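자율주행 셔틀 시험 운행 시민 탑승 참가자 모집

읽는 시간 6분

Vinton시와 Treltico는 Nestcombe 지구에서 진행하는 자율주행 셔틀 시험 운행에 함께할 시민 참가자를 모집합니다. 저는 Treltico 이용자 조사팀에서 이 모집을 담당하고 있습니다. 한국어가 제 모국어가 아니기 때문에, 문장에 어색한 부분이 있을 수 있습니다. 뜻이 분명하지 않은 곳이 있으면 신청 전에 꼭 문의해 주시기 바랍니다. 같은 내용의 영어 안내문은 Nestcombe 도서관 1층 안내대에도 놓여 있습니다.

시험 운행의 목적

이번 시험 운행은 차량의 성능을 자랑하기 위한 행사가 아니고, 시민이 실제로 셔틀을 이용할 때 어떤 점이 불편한지 알아보기 위한 조사입니다. 정류장에서 기다리는 시간, 문이 열리는 위치, 차 안의 안내 방송, 급하게 멈출 때의 느낌 등에 대하여 참가자의 의견을 듣습니다. 모은 의견은 보고서로 정리하여 시 교통과에 제출하고, 요약본은 시청 홈페이지에 공개합니다.

셔틀은 Nestcombe 도서관 앞에서 출발하여 시장 입구와 보건소를 지나 Navarrete 환승 주차장까지 갑니다. 돌아올 때는 같은 길을 이용하지만, 시장 입구에서는 길 건너편 정류장에 섭니다. 이 점을 혼동하시는 분이 많을 것 같아서 미리 적습니다. 신호등이 있는 교차로와 학교 앞 구간이 포함되어 있고, 학교 앞에서는 다른 구간보다 더 천천히 운행합니다.

모집 인원과 기간

모집 인원은 모두 100명입니다. 이 중에서 68명은 Nestcombe 지구에 거주하는 분으로 우선 선정하고, 나머지는 Vinton시의 다른 지역에 거주하거나 Vinton시로 출퇴근, 통학하는 분 중에서 선정합니다. 신청자가 모집 인원보다 많으면 추첨을 합니다. 다만 휠체어 이용자, 시각 또는 청각에 장애가 있는 분, 유아차와 함께 타실 분은 각 그룹에서 먼저 선정합니다.

시험 운행은 2월 한 달 동안 진행됩니다. 첫차는 오전 9시 30분에 도서관 앞을 출발하고, 마지막 차는 오후 4시에 출발합니다. 눈이 많이 오거나 길이 얼었을 때에는 운행을 쉽니다. 운행을 쉬는 날에는 아침 8시까지 문자 메시지로 알려 드리고, 탑승일을 다시 정해 드리겠습니다.

참가 자격

만 18세 이상이고 위의 거주 또는 통근, 통학 조건에 해당하는 분이면 신청하실 수 있습니다. 운전면허는 필요하지 않습니다. 자동차나 컴퓨터에 대한 지식도 필요하지 않습니다. 오히려 평소에 버스를 자주 이용하시는 분, 또는 버스를 이용하고 싶지만 정류장이 멀어서 이용하지 못하시는 분의 의견을 많이 듣고 싶습니다.

Treltico의 직원과 그 가족, 그리고 다른 자율주행 관련 회사에서 근무하시는 분은 신청하실 수 없습니다. 시청 직원은 신청할 수 있으나, 교통과에서 근무하시는 분은 제외됩니다.

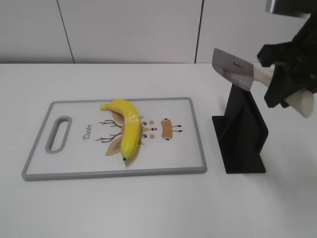

셔틀에 운전하는 사람이 전혀 없습니까?

모든 운행에 안전 요원이 함께 탑승합니다. 안전 요원은 앞쪽 좌석에 앉아 도로를 계속 살피고, 필요할 때에는 직접 차량을 멈추거나 수동으로 운전합니다. 참가자만 탄 상태로 셔틀이 움직이는 경우는 없습니다.

참가자가 하시는 일

선정되신 분은 시험 운행 기간 중에 셔틀을 2회 탑승합니다. 첫 번째 탑승은 담당자가 정해 드린 시간에 하고, 두 번째 탑승은 본인이 원하는 시간을 고르실 수 있습니다. 가능하면 두 번의 시간대를 다르게 선택해 주십시오. 사람이 적은 오전과 시장에 사람이 많은 오후는 느낌이 많이 다를 것으로 생각합니다.

첫 탑승 전에는 도서관 2층 회의실에서 짧은 설명회가 있습니다. 안전벨트를 매는 방법, 비상 버튼의 위치, 도중에 내리고 싶을 때의 방법을 설명해 드립니다. 설명회에 참석하지 않으신 분은 탑승하실 수 없으니 시간을 꼭 지켜 주시기 바랍니다. 늦으실 경우에는 전화만 주시면 다음 설명회로 옮겨 드립니다.

탑승 후에는 매번 설문지를 작성합니다. 종이와 휴대전화 중에서 편한 방법을 고르시면 됩니다. 글씨를 읽거나 쓰기가 어려우신 분께는 담당자가 질문을 읽어 드리고 답을 받아 적습니다. 설문에는 정답이 없습니다. 무서웠다면 무서웠다고, 지루했다면 지루했다고 써 주시는 것이 저희에게 제일 도움이 됩니다.

두 번째 탑승까지 마치신 분 가운데 희망하시는 분은 소그룹 대화에 참여하실 수 있습니다. 이 대화는 선택 사항이며, 참여하지 않으셔도 불이익이 없습니다.

사례

탑승과 설문을 모두 마치신 분께는 Vinton시 안에서 사용할 수 있는 교통 카드 충전권을 드립니다. 소그룹 대화에 참여하신 분께는 충전권을 한 장 더 드립니다. 현금으로는 드릴 수 없습니다. 한 번만 탑승하고 그만두신 경우에는 충전권의 절반 금액을 드립니다. 이동 보조나 수어 통역이 필요하신 분은 신청서에 적어 주시면 비용 없이 준비하겠습니다.

안전과 보험

참가자는 설명회 시작부터 하차할 때까지 단체 보험의 적용을 받습니다. 보험료는 Treltico가 부담합니다. 셔틀 안에서는 서서 갈 수 없고, 모든 좌석에서 안전벨트를 착용해야 합니다. 음료는 뚜껑이 있는 것만 가지고 타실 수 있습니다. 반려동물은 안내견을 제외하고 함께 탈 수 없습니다.

멀미가 심하신 분, 최근에 목이나 허리 수술을 받으신 분은 신청 전에 의사와 상의하시는 것을 권해 드립니다. 탑승 중에 몸이 불편하시면 언제든지 안전 요원에게 말씀해 주십시오. 가까운 정류장이나 안전한 장소에서 내려 드리고, 보건소 또는 댁까지 가실 수 있도록 도와 드리겠습니다.

개인정보

차량 안과 밖에는 카메라가 있습니다. 차 안의 영상은 안전 확인을 위해서만 사용하고, 시험 운행이 끝난 후에 삭제합니다. 설문 응답에는 이름 대신 번호를 사용합니다. 참가자는 언제든지 이유를 설명하지 않고 참가를 취소할 수 있으며, 이미 제출한 설문의 삭제를 요청하실 수도 있습니다.

신청 방법

신청서는 시청 홈페이지의 교통과 페이지에서 작성하거나, Nestcombe 도서관과 보건소에 있는 종이 신청서를 이용해 주십시오. 종이 신청서는 도서관 안내대 옆의 파란 상자에 넣으시면 됩니다. 신청서에는 이름, 연락처, 사는 동네, 탑승 가능한 시간대, 그리고 필요한 도움을 적습니다. 주민 여부를 확인하는 서류는 선정된 후에 보여 주시면 되고, 신청할 때는 필요하지 않습니다.

결과는 선정되신 분과 선정되지 않으신 분 모두에게 문자로 알려 드립니다. 선정되지 않으신 분은 원하시면 대기 명단에 남으실 수 있습니다. 가족이나 친구와 같은 시간에 타고 싶으시면 각자 신청서를 쓰시고, 비고란에 함께 타실 분의 이름을 적어 주십시오. 추첨은 따로 하기 때문에 두 분 모두 선정된다고 약속드릴 수는 없습니다.

문의는 도서관 안내대에서 받습니다. 오후 1시부터 5시까지는 이용자 조사팀 담당자가 안내대에 있습니다.

Treltico 이용자 조사팀

댓글 4

시장상인
짐이 좀 많은데 장바구니 수레도 실을 수 있나요? 접으면 작습니다.

이용자조사팀
접을 수 있는 수레는 가능합니다. 좌석 아래나 뒤쪽 짐칸에 고정해 드립니다. 신청서에 적어 주시면 준비가 더 쉽습니다.

언덕길주민
보건소 다음에 언덕 위 아파트까지는 왜 안 가는지 궁금합니다. 거기가 버스가 제일 없는 곳인데요. 설문에 이런 것도 써도 됩니까?

bomnal
어머니 대신 제가 신청서 써 드려도 되는지요. 본인 서명이 필요하면 종이로 받아 가겠습니다.

이 사이트는 방문 통계와 로그인 유지를 위해 쿠키를 사용합니다. 계속 이용하시면 쿠키 사용에 동의하신 것으로 봅니다. 설정 변경 | 동의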